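Can the machine fold the laundry yet?

Filed under: automation, chores
11 July 2025

Short answer for people who got here from the shop-floor posts: no, with qualifications. The long answer takes up the rest of this page.

I spent most of my working life specifying pick-and-place equipment for a plant in Traloldale that packs plumbing fittings. Fittings are a polite kind of object. A brass elbow has the same shape on the belt as it has in the drawing, and if you know where its flange is, you know where the rest of it is. When we bought the Bromer cell, the vendor quoted us 833 parts per hour and after commissioning we measured close enough to that to sign the papers. Parts arrived in a tray, with the same side up, under lights we controlled. Every assumption in the quote was an assumption we were able to enforce.

Relatives then ask why the same arm can't put away the washing. I used to answer with a wave of the hand. This post is the version with the arithmetic and the complaints left in.

Start with state. A rigid part has six numbers that tell you where it is: three for position, three for orientation. Put a shirt on a bed and there's no such short list. You can model the cloth as a mesh and store the position of each node, and people do, but the camera only sees the top layer. The rest has to be inferred. Two piles that look the same from above can unfold into different things, and the machine doesn't find out which one it has until it lifts.

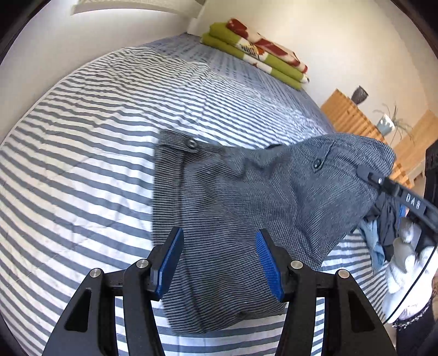
Grasping is the next problem, and cloth on cloth is the hard version of it. On a fittings line the background is a gray belt chosen by an engineer. In a bedroom the background is whatever bedding was on sale. A gray woven garment with a fine black-and-white pattern, bunched up on a striped duvet cover, gives a vision system two textures that both bend and both wrinkle, and the stripes curve wherever the cloth under them does. A person separates the two at a glance, helped along by the small dark buttons, which say "clothing" to anybody who has ever gotten dressed. A depth camera sees a low mound on a slightly lower mound. The learned segmentation models are a good deal better at this than the stereo setups I grew up with, and I'd trust a current one to find the outline of a garment lying by itself. I would not trust it to tell me which of three overlapping edges belongs to the sleeve.

Then there is the approach. With a parallel jaw you want the two fingers on either side of a ridge of fabric. Too high and they close on air. Too low and they take the duvet along. The usable height window on thin cotton is small, and it moves when you press on the mattress, which you will. We never had to think about a compliant work surface at the plant. The tray was steel. A mattress gives, and the position error you so carefully calibrated out at the wrist comes straight back in at the bottom.

Finger pads matter more than the brochures admit. Smooth rubber slides on a synthetic lining and sticks to fleece. A ribbed pad holds knitwear well and can snag on a loose thread. I've seen suction recommended for garments, and it works on coated rainwear and on not much else in my closet. There are needle grippers for the textile trade, used on cut panels before sewing. I wouldn't let one near a sweater I liked.

Kanini Mfinanga, who was the controls lead on the Bromer job and now does integration work for a hotel linen contractor, disagrees with me about how bad this is. Her position is that I'm comparing the wrong things. Flatwork (sheets, towels, pillowcases) has been fed and folded by machine in commercial laundries for decades, and she's right about that. Feed a towel in by two corners and everything downstream is conveyors, blades and air jets. Her people still stand at the front of the line and find the corners. When I pointed this out she said the corner station was two people, it used to be more, and I should stop writing as if the only success were a butler.

Fair enough. I'll put the line where I think it belongs, by task.

Moving a known item from a known place to a known place: done. A machine can carry a full hamper from one room to another if the floor is clear and the hamper has decent handles. The Tse carrier we had on trial at the plant did the equivalent with totes all day, and its failures were nearly all about Wi-Fi.

Picking single items out of a heap and dropping them in a bin: mostly done. You can take a poor grasp, since any hold on the cloth will do, and if two socks come up together you can often catch it by weight. Sorting lights from darks on top of that is easy enough.

Turning an unknown garment into a known one: partly done. This is the step where you hang the thing from one point, look, grab a second point, and keep going until it has shoulders. The demonstrations work. They're slow, and the published videos are sped up more often than the caption says so.

Folding, once it's flat: done on a bare table, less so on a bed.

Pairing socks, turning things right side out, buttoning: not done in any form I'd pay for.

Socks deserve their own paragraph. People assume they're the easy case, being small, and small does help with reach. But a sock is a closed tube with one opening, and nearly everything you want to do to it depends on knowing where that opening is. Grab it by the toe and the cuff hangs free, which is fine. Grab it halfway and both ends go where they please. To turn one right side out you need something inside the tube and something outside it, pulling in opposite directions, while the knit stretches under both. Two jaws can't do that with one hand's worth of fingers. You need either a second arm or a fixture.
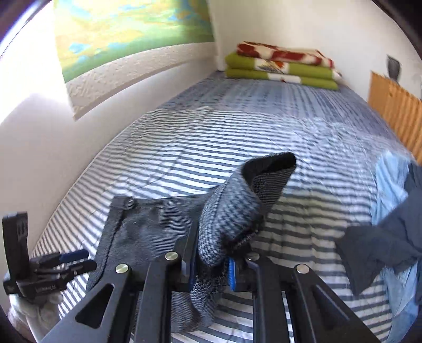
A gray sock held near the middle. The cuff has curled up and shows the darker lining.

A mid-length grip like that one is perfectly good for a bin drop and close to useless for pairing. From there the next move would be a regrasp at the cuff, and the regrasp is where the time goes. My own rule from the plant was that any handoff between two grippers should be treated as a separate station with its own reject chute. Bedrooms don't come with reject chutes. I suppose the floor serves.

About time. I ran myself with a stopwatch on an ordinary basket, mixed shirts, underwear and socks, standing at the foot of the bed, and got through it in 5 minutes with no effort at elegance. A machine needn't match that. It could take the whole afternoon if I weren't in the room. What it does need is to finish without calling for me, and that is a different specification from speed. On the line we tracked interventions per shift and cared about that figure well above cycle time. I'd like to see household demos report the same thing: baskets completed, interventions, and what the intervention was.

The Vomard brochure that set this post off gives a fold time per shirt and leaves out the interventions. It also shows the shirt starting flat on a white table, face down, sleeves out. If my shirts came out of the dryer in that condition I wouldn't need the brochure.

For shop-floor readers, the practical part. If you handle soft goods and are thinking about automating, spend on presentation first. Hang the item, clamp it, air-jet it flat, anything that gets you back to six numbers. Buy the arm afterward. If you can't control presentation, cost the job with a person at the front and be pleasantly surprised later.

Next post goes back to tote conveyors and the question several of you sent in about photo-eye spacing on curves. Kanini has promised me her jam counts from the linen line, with the customer's name removed, and I'll add them to this page when they come in.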